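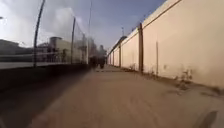
Figure 10.1 Perimeter path between a mesh fence and a boundary wall, seen from patrol height.

Library > Service Robotics > Part 2 > Chapter 10

Print this page | E-mail this page

CHAPTER 10
Outdoor Patrol Robots as a Contracted Service

Much of the work offered to patrol robots takes place on ground like that in Figure 10.1. The path is unpaved, the surface is slightly uneven, and dry weeds grow at the foot of the wall. Two people are visible far down the path, small and indistinct. A buyer must ask how early a machine is required to detect them, and what it is required to do next.

This chapter examines one such offer, the Jisik perimeter service, as supplied to the Carbridge storage site. The supplier provides the robot, a charging shelter, and a monthly report. The site owner provides power, a network connection, and a clear route. The robot remains the property of the supplier for the length of the contract.

The standard contract covers a route of up to 200 meters, traveled in both directions, with 33 passes in each reporting period. Longer routes are priced separately. The Kocsis package adds night patrols and a second battery. Wheels are fitted with Durorine treads, which the supplier recommends for sand and packed earth. Replacement treads are charged to the customer after the first set.

Section 10.1 sets out the terms of service. Section 10.2 considers navigation beside long, plain walls, where one stretch may closely resemble the next. Section 10.3 reviews the reports delivered to Carbridge and compares them with the terms of the contract.

Before reading further, students should review the discussion of distance sensors in Chapter 2.

Key terms: coverage, detection range, reporting period, route survey, service level

This site uses cookies to remember your reading position. Accept | Manage settings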